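How many demos before bread-in-toaster stops missing the slot?

Prandent community help > Collecting and training 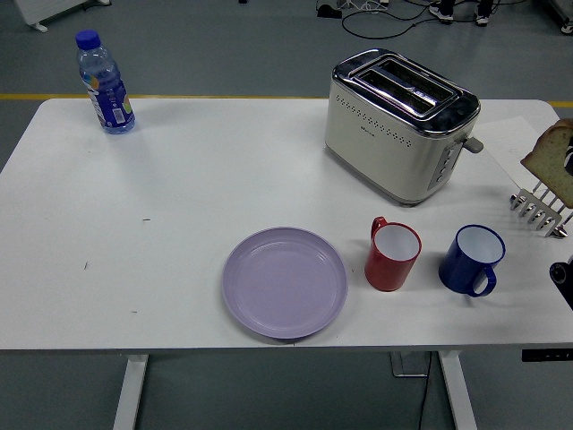 posted by kettle_lab, Jul 28, 2022

Breakfast task, comb gripper, slice of bread starts on the paper on the right, has to end up in the toaster. Mugs, plate and water bottle are just there as clutter, we don't touch them in this task. Recording through Prukgate, training with the stock Prandent recipe, nothing clever.

We have 917 demos now. 823 after throwing out the ones where the slice got dropped or the operator gave up halfway. Trained on the 823. Picks up the bread nearly every go, carries it over nicely, then comes down on the chrome bit between the two slots and just pushes. Or lands one corner in and the slice folds. Loss curve looks lovely so no help there.

Things I've tried:
- longer training, no change
- smaller steps near the end, a bit smoother, still misses
- taking the clutter away at test time, no change that I could see

Toaster stays in more or less the same place each time, we put it back by eye. Two operators, both quite quick now. One of them always goes for the front slot, the other does whichever, I never told them which. Is that it? Or do I simply need more? I can get another 300 by the end of next week if someone tells me its worth it, but I'd rather not book the arm for nothing.

Also, should the failed ones have stayed in? Deleted them from the training set but still have the raw files.

Thanks, sorry for the rush, writing this between runs.

tomasz_bench

Yes that's it, or most of it. Two slots, no rule, so the model sees the same picture with two different right answers and goes down the middle. We had exactly this with a two-hook rack in April. Wasted weeks on learning rates.

What I would do, in this order:

Go through the 823 and tag them front slot or back slot. Dull but it goes quickly if you only look at the last couple of seconds of each. Train on front only. If the misses on the divider mostly stop, you have your answer and didn't need to book anything.

Then write the rule down and stick it where the operators can see it. Front slot, every time. If you do want both slots later, give the model a label telling it which one, don't leave it to mood.

Second thing is how the bread sits in the prongs. If it's been gripped at one angle in one demo and another angle in the next, the bottom edge of the slice ends up in a different spot each time and the arm has to correct for it. Can your model even see the bottom edge when it's over the slot? Check the wrist view if you have one. With only a head camera the slice can hide the slot just when you need it. We added a short pause above the toaster, operators hated it, results got a lot better. Half a second hover, square it up, then down.

More demos after that, not before. And don't make all 300 the full task. Do a good chunk that start with the bread already held, over the toaster but a bit wrong: too far left, tilted, too low. Operator fixes it and inserts. 66 of those did more for us than several hundred clean runs. Clean runs never show it how to get out of trouble.

Failures: leave them out of training for a plain copying setup, you were right. Keep the files though. Ones where the operator nearly missed and then recovered are not failures, put those back in if you binned them.

One more, "put it back by eye" is the worst of both. Either tape marks on the table so it really is fixed, or move it on purpose, properly, a hand's width and a bit of turn. Tiny wobble you don't control teaches it very litte and still breaks it at test time.

parri_user_old

just get more data. we use Parri and it sorted itself out once we had enough. Also is your toaster unplugged, please unplug it

wren at Wememgate

Agree with tomasz on the slots. Adding a couple of bits from our side.

Check your timing offset between camera and arm before anything else. Prukgate writes both timestamps but the default export lines them up by arrival, so if the camera lags you are teaching it to act on an old picture. Doesn't matter for the carry, matters loads for a slot that is only a little wider than the bread. There's a tick box in the export page, "align by capture time" I think, not at my desk.

Bread. Are you using the same slice all day? They go stiff and curl, and then the fresh one behaves differently. We swap at fixed points and write the slice number in the notes field. Sounds daft, helped us find a bad batch of demos later on.

Clutter, fine to have, but move it about between demos. If the mugs and plate never shift then the model can use them as landmarks for where the toaster is, and you wont notice until somebody tidies up. Your test without clutter suggests it isn't leaning on them much, but one test, I wouldn't bet on it.

Score the test runs in stages too. Picked, carried, over slot, in slot. One pass/fail number hides everything you just told us.

kettle_lab

Ok did the tagging over lunch, not all of it, but enough to see that it's badly split. Front-only training is running now. Found the tick box, it was off. Tape is going down this afternoon. Toaster is unplugged, yes.

Will do the start-halfway demos next, and swap the bread. Will post the staged scores when I have them.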